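Digital Illustration, Unit 3: Building a Historical Setting

Read pages 25 to 33 of the Mapplebeck reader before the workshop. Bring your thumbnails on paper or as layered files.

Choosing a source

An old text may give one line to a flood or a city wall and leave the rest to the artist. Write out every detail the text does give, then mark which ones your picture has to keep. For the Kikham legend the text names a gate, a river and a burial mound. Clothing, weather and time of day are yours to decide, but note where each choice came from.

Values before color

Block in the large shapes with three grays. Keep the horizon low if the figures need to look tall. Add color on a separate layer once the values read well at thumbnail size.

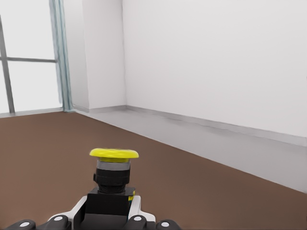
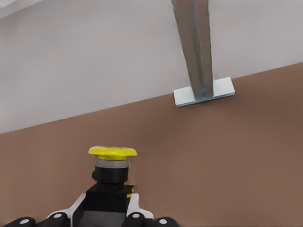
Warm ground colors tend to come forward and pale neutrals tend to sit back. Test this on your own thumbnail by swapping the two. Save both versions.

Assignment

One finished illustration of the Kikham gate, with a source sheet. Upload to the Pleltis folder by 25 Apr 2021. Name the file with your course number, 399, and your initials. The Larketti brush set is allowed. Traced film stills are not.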